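Dranitz Robotics Teaching Laboratory
Course Handout, Unit 4
Collecting Demonstrations for Manipulation Policies

4.1 Purpose of the unit

Students will record a set of demonstrations on the Vonetti arm and prepare it for training. The policy studied in Unit 5 learns only from these recordings, so the marks for this unit are given for the quality of the set as well as its size. Each team submits 100 accepted episodes.

4.2 Definition of an episode

An episode begins with the gripper open and the arm at its start pose. It ends when the object has been released and the operator presses the stop pedal. An episode may not exceed 300 time steps. Longer recordings are rejected by the upload script and must be repeated, not trimmed.

4.3 Approach and alignment

The wrist camera is the main input to the policy. Before closing, the operator brings the fingers to either side of the object and pauses briefly. For long objects such as a power strip, the fingers close across the width of the housing, never along its length. The cord should be left free of both fingers.
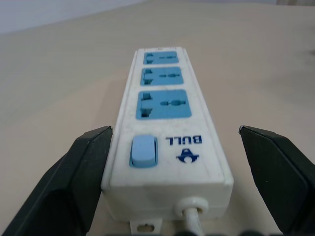
Joseph asks whether an episode should be thrown out when the first grasp slips and the second one holds. It should be kept, provided that the operator recovers without touching the object by hand. Such episodes are tagged "recovery" and may make up no more than 29 of the 100 submitted.

4.4 Variation

The position and heading of the object are changed between episodes. Teams should follow the placement sheet in the Drinness folder — operators who choose positions freely tend to favor the center of the table. Lighting is changed once, at the halfway point of the set. Camera mounting and exposure are not to be changed at all.

4.5 Labels

Every episode carries the object name, the operator number, the outcome and a one-line instruction in plain English, for example "pick up the power strip and put it in the tray." Instructions should be worded in several ways across the set. Failed episodes are uploaded to the separate failure directory and do not count toward the total.

4.6 Submission

Sets are due at 4 p.m. on the last class day in April. Bring the signed operator log to the laboratory desk.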